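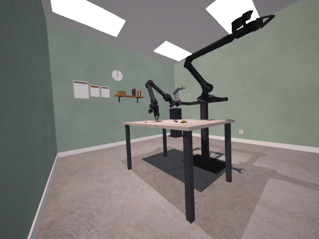

**Figure 3.** The simulated workcell, with the left arm lowered over the tabletop and the right arm raised.

### 4.2 What we learned from the open day

I'll admit I went into the Madigan open day thinking mostly about parking and name tags, and came out with half of this section. We ran the Taltia simulator on the big screen from ten in the morning, and 218 visitors signed the sheet at the door. Of those, 54 took a turn driving the arms themselves (the line-up went well past the coat rack at one point!).

The room in Figure 3 is the one everybody got: two arms on one column, a low table, and small coloured pieces spread over the top. We gave no training beyond a printed card. Folks were told to pick a piece, any piece, and move it to the other end of the table however they liked.

My favourite surprise was how people shared out the two arms. I'd expected them to use both at once, because that's what we do in the lab, but most visitors parked one up high and worked with the other. Kids swapped sides more often than their parents did. A few people asked for a different colour of gripper, black being hard to follow against the dark base, and I've put that on the list for the next Givby release.

In all we logged 2,092 grasp attempts. I threw out 64 of them where the controller had dropped its connection, and kept the rest exactly as recorded, clumsy ones included. The Flestent baseline in Section 5 was tuned on our own lab demos only, so none of the open day data had been anywhere near it before testing.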